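I have been meaning to sort out our bowls ever since we moved to Datville, and this July I finally ran out of excuses (and out of cupboard). My friend Shadi Farah says you should never own more crockery than you can carry in one trip, but Shadi lives alone and eats standing up, so I take that with a pinch of salt.

Anyway, out it all came onto the gingham cloth, with a pot of tea to keep me going and the radio on low. 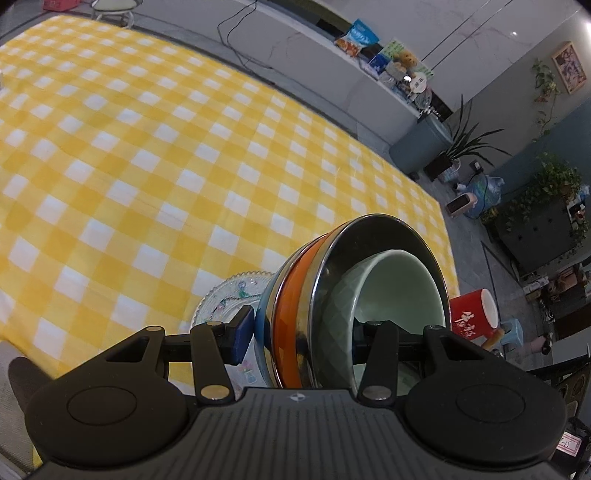
*Bowls, the flowery glass plate and the red mug, all out on the gingham.*

The mint-green one is my favourite, I must say. I love that diamond quilting on the outside, it makes even leftover soup feel like a bit of an occasion! Metal bowls are the sensible sort, good for salad and for whisking and for soaking beans, and I'd never part with those. The trouble is that I always want whichever one is at the bottom, and everything comes down with a clatter while I rummage for it. Ieva Avotiņš, who taught me to bake, keeps hers in order of how often she uses them and ignores size altogether, so I thought I'd give her way a go.
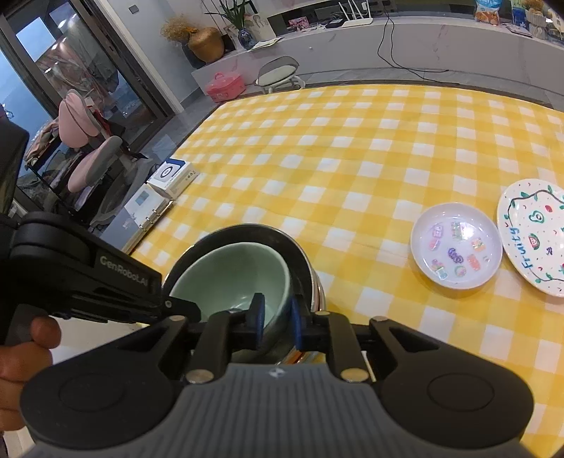

Plates are a harder business, I find, as I get so sentimental over them. I could happily eat off plain white for the rest of my days and yet I can't walk past a cheerful one in a shop without stopping to pick it up. The one with "Fruity" written on it in blue, with its avocado and slice of watermelon, is staying no matter what Shadi thinks, and I've promised it the front of the shelf. The red mug can go on a hook by the kettle, once I've put the hook up. I've got the drill out of the shed and am now looking for the bits.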